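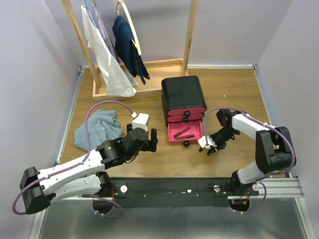

A reader comments that the same fault shows up when the file is saved as tab-separated text, so changing the delimiter will not help.

Munia export to Jirport stops partway through

partbin_west
May 16, 2019

I keep the stock list for a small resale shop in Munia and export it as CSV for Jirport. The list has 3834 rows. Jirport reports "import complete" but only 1324 items appear. There is no error log. Clothing comes through, and most of the small furniture. Cosmetics and everything after them are missing. I have tried splitting the file in two and the second half fails on its first row. Jirport is version 3, Munia is current. What should I check first?

colsep
Look at the row right after the last one that imported. I would expect an unclosed double quote in the description field. Measurements in inches cause this if someone types the inch mark by hand. Munia does not escape it on export, and Jirport reads everything after it as one long field — no error, because the field is technically valid until the file ends. Replace the marks with "in" inside Munia and export again. Do not fix the CSV itself or the problem returns next time.

A splitting test only tells you something if you cut on a record boundary and keep the header row in both parts. A second half with no header will always fail on row one. 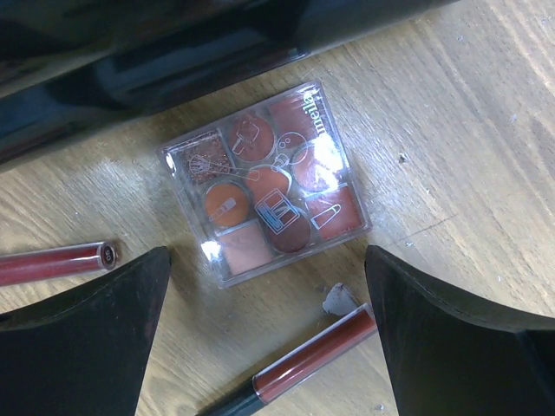
Palette, nine pans, clear plastic case

Descriptions for cosmetics tend to be where the inch marks are, so I would search that category first.

fledodby_user
had this too, i just reinstalled

ninecolumns
Check the encoding as well. We had a supplier named Lưu in the vendor column, and the file was saved as Windows-1252. The name came out as question marks and 168 rows lost their vendor link. They did import, so it is a separate fault, but you will want UTF-8 before you run the whole list again. The setting is under Export, then Advanced.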